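Bench rules for two-arm cells – a thread, 1/11

Been asked at work to write down how we run a two-arm table. Did it on the train back from Anddale so excuse the spelling. British shop, small team, not legal advice, read your own risk assessment first.

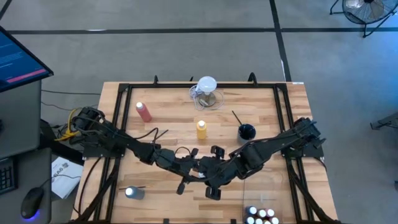 2/11 – Start with the floor

Tape on the floor means something or it comes up. Ours means: no feet past the line while the arms have power. Doesn't matter if you're "just grabbing the cup". Stop, power off at the switch, then step in.

Visitors get told this at the door. Then told again at the line.

3/11 – Cables

Weakest bit of every cell I've ever visited, ours included. Bundles running across the floor from desk to frame want a cover strip, a proper one, not gaffer. Cables on the arm itself need enough slack for the full reach and no more. Move each joint end to end by hand, power off, and watch the loops. If one snags at the wrist it will snag at speed.

4/11 – Paper

No booklets, manuals or packaging on the floor between desk and table. Trip hazard and also you will want that manual one day. Goes on the shelf. Yes I know. Working on it.

5/11 – Where the grippers meet

This is the one people get wrong. Two arms facing each other, shared space in the middle, and each arm's own limits look fine on their own. They aren't fine together. Write down the shared zone. Decide which arm gives way. Put that in the config AND on the wall.

We had it only in the config until November. Somebody swapped the config. Guess.

6/11 – Slow first

Any new task, first 17 runs at reduced speed with a hand on the stop. Not 16 because it's lunch. Sirnby site does fewer and I've told them what I think, they've told me what they think, we remain friends.

Count starts again if you change the gripper fingers, the table layout or the software version. Lighting too if you're relying on cameras.

7/11 – Objects on the table

Squeeze bottles, cups, small bottles, lamp, whatever the task list says. Rules:
– empty or sealed, never half full with a loose cap
– nothing glass unless the task is signed off for glass
– anything with a cord gets the cord checked before power on, coil it out of the reach of both arms
– if it isn't on the task list it isnt on the table

Sticks and brushes are a pain. Thin, they roll, they get under fingers. Put them back in the pot between runs.

8/11 – Something falls over

Leave it. Finish or stop the run, log it, then reset. The urge to lean in and stand a bottle back up is incredibly strong and it's how you get a bruise. Or worse. A bottle on its side is data, your hand is not.

9/11 – Who can be there

2 people minimum for powered running. One on the desk, one watching the table and doing nothing else. Watching means no phone. The Hou checklist (our in-house one, named after the old unit) has a line for each name and both get filled in before start, not after.

Had some push back on this. Costs a person, I get it. Still the rule.

10/11 – Standards stuff

People keep asking which standard. ISO 10218 is where you start for industrial arms and there's a technical spec, ISO/TS 15066, for the working-alongside-people side. Read them properly, dont go off a blog or off me. Small desktop arms often arrive with not much paperwork at all. So you write the paperwork. Light arm is not the same as safe arm, depends what it's holding and where your face is.

For Plukotis we kept ours to a single side of A4. Anything longer and it stopped getting read.

11/11 – End of day

Arms parked apart, power off at the wall, table cleared, floor clear, log signed. Fans and lamps off too. Next shift shouldnt have to work out what you were doing.

Will post the A4 sheet once it's been checked over. If your site does the shared zone differently I'd like to see it, replies open.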